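The case for slower robotics lessons

The robotics course at Foltcombe College is now in its second year, and the question of whether it should end in a competition has come before the teaching staff again. I have taught on the course since it began. My view is that it should not, or at any rate not in the form proposed, and I set out my reasons here because the college newsletter has already printed the opposing case by my colleague Ekrem Avcı.

Mr Avcı argues that students work harder when there is a date, an audience and a score. I accept this. In January our students attended the regional event run by the Asamoah Trust, and the two weeks before it were the busiest the workshop has known. Attendance at the Wednesday session was full. Students who had hardly spoken to one another in the autumn were sharing tools and checking one another's wiring.

What concerns me is what they were working on. The event set a single task with a fixed layout, published in advance. Every object had a known place and a known size. By the final week our teams were no longer writing programs that dealt with the world in front of them. They were adjusting numbers until one particular run came out well, and then protecting that run from any further change. Deisy Alvarado, who led the stronger of our teams, told me afterwards that she had been afraid to improve the code in case it stopped working. She is a thoughtful student, and I do not think a course should put her in that position.

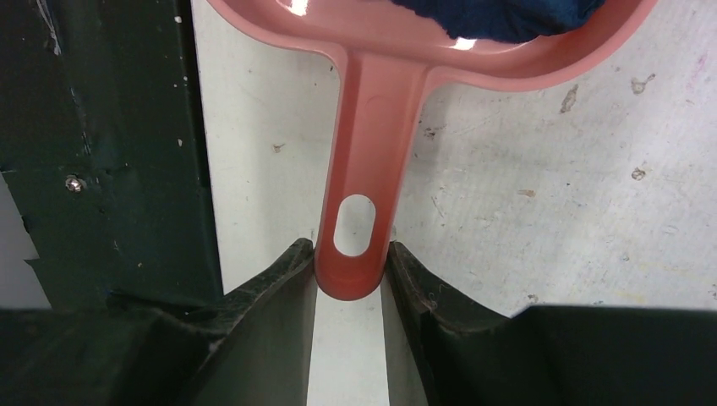

The ordinary work of the course is handling household things with the arm. Students are asked to choose an object, decide where it should be held, write down why, and then test the decision until they understand where it fails. The exercise looks modest to visitors, and some parents have asked when the real robotics will begin. Yet there is a good deal to decide in it. Take a pink plastic scoop with a bit of dark blue cloth in the bowl, held by the very end of its handle, below the hanging hole. A student who chooses that hold must think about how far the load sits from the fingers, how a flat handle may turn between them, and whether a hold nearer the bowl would be steadier or would only get in the way of tipping. These are questions of mechanics, and they can be asked by a fifteen-year-old who has not yet met the formal terms. When the terms do arrive, they have something to attach themselves to.

I would add that this kind of work keeps an honest record. Our students log every attempt, including the poor ones, and by the end of last term the shared log held 3,421 entries. Yavuz Gündoğdu, in the lower group, used it to show that most of his own failures came from the direction of approach and very few from the strength of the grip, which he had blamed for a month. In a competition those entries would have been worth nothing. Here they became the best piece of written work he submitted all year.

It will be said that employers look for competition results. I can speak only of those I have met. Abelardo Leiva, who takes our placement students at Ellico, asks candidates to describe something that went wrong and what they did next. He has not yet asked one of them for a score.

There is also the matter of who takes part. Competition teams are small, and the driving and programming fall quickly to those who arrived already confident. The remainder make posters. We saw this in January, and Aslı Dursun, our technician, remarked on it before I did. In the ordinary sessions each pair has its turn at the arm and its own page in the log.

I do not ask that the college withdraw from events altogether. A visit in the spring term, open to any student who wishes to go and carrying no marks, would do no harm and might well give pleasure. My objection is to the proposal that the final assessment be a timed contest on the Flusard course layout, with placings counting towards the grade. The present assessment, made up of the log, a written account and a demonstration with an object chosen on the day by the examiner, should remain as it is for at least the coming year. Staff who would like to see the logs before the vote may ask for them at the workshop, where they are kept in the cabinet by the door.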